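Tauschregal in der Ostermann-Halle nimmt jetzt auch Kabel und Kleingeräte an

2 Apr 2018

Der Verein Zakumus hat sein Tauschregal in der Ostermann-Halle erweitert. Neben Geschirr, Büchern und haltbaren Lebensmitteln können dort ab sofort auch Steckerleisten, Ladegeräte und Verlängerungen abgegeben werden. Angenommen wird mittwochs und samstags während der Öffnungszeiten des Lesecafés. Die Abgabe ist kostenlos, ebenso die Mitnahme.

Das Regal war im Januar eröffnet worden. Nach Angaben des Vereins haben seither 352 Gegenstände den Besitzer gewechselt, die meisten davon Haushaltswaren. Elektrische Teile musste der Verein bisher zurückweisen, weil niemand für die Prüfung zuständig war. Diese übernimmt nun der Elektrobetrieb Trusier aus der Nachbarstraße. Er kommt alle zwei Wochen in die Halle und sieht sich die abgegebenen Stücke an. Was die Prüfung besteht, erhält einen Aufkleber mit Datum und kommt ins Regal. Der Rest geht zum Wertstoffhof.

Sortiert wird an den weißen Tischen im hinteren Raum. Elektroteile kommen einzeln auf eine Ablage, Lebensmittel und Kleinkram in Körbe. Kabel sollen so gebündelt sein, dass sie sich im Regal nicht ineinander verhaken. Dafür reicht ein Kabelbinder. 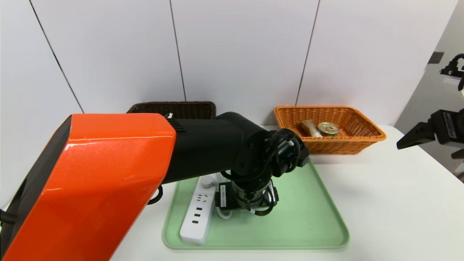
Weiße Steckerleiste mit USB-Anschlüssen

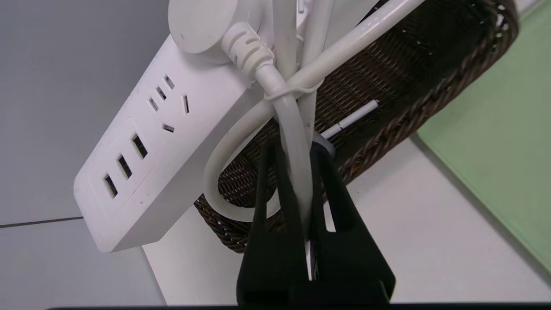
Wer eine Mehrfachsteckdose abgeben will, sollte vorher auf den Steckertyp achten. In den vergangenen Wochen wurden dem Verein mehrfach Leisten angeboten, die von Reisen oder aus Bestellungen im Ausland stammen und nicht in hiesige Wandsteckdosen passen. Solche Stücke nimmt Zakumus zwar entgegen, sie liegen aber in einem eigenen Fach und werden nur mit Hinweiszettel weitergegeben. Adapter sind ebenfalls willkommen, sofern das Gehäuse keine Risse hat. Nicht angenommen werden Kabeltrommeln, Heizlüfter, Bügeleisen und alles, was einen fest eingebauten Akku enthält.

Für Lebensmittel bleibt es bei den bisherigen Regeln. Konserven und einzeln verpackte Riegel dürfen abgegeben werden, solange das Mindesthaltbarkeitsdatum nicht überschritten und die Verpackung geschlossen ist. Gekühlte Ware und Selbstgemachtes sind ausgeschlossen. Die Körbe werden an beiden Öffnungstagen durchgesehen und abends geleert, was liegen bleibt, geht an die Ausgabestelle Jeva am Bahnhof.

Die Erweiterung kostet den Verein 900 Euro im Jahr, vor allem für die Prüfungen und die Entsorgung. Den Betrag hat die Stadtteilkasse für zwei Jahre bewilligt. Für neue Regalböden und eine bessere Beleuchtung im hinteren Raum sind weitere 2000 Euro beantragt, über die noch nicht entschieden ist. Bis dahin stehen die Elektroteile im unteren Fach links vom Eingang — dort, wo bisher die Zeitschriften lagen. Die Zeitschriften sind in den Flur umgezogen.

Pro Person können höchstens fünf Teile auf einmal abgegeben werden. Größere Mengen, etwa aus Haushaltsauflösungen, bitte vorher im Lesecafé anmelden. Verpackungen und Bedienungsanleitungen dürfen mitgebracht werden, sind aber keine Bedingung. Eine Garantie auf getauschte Geräte gibt es nicht, Rückgaben sind an beiden Öffnungstagen möglich.

Das Lesecafé hat an diesen Tagen bis 17 Uhr geöffnet. Der Zugang zum Regal führt über den Hof, die Tür zur Straße bleibt wegen der Pflasterarbeiten vorerst geschlossen. Fahrräder können an der Rückseite der Halle abgestellt werden.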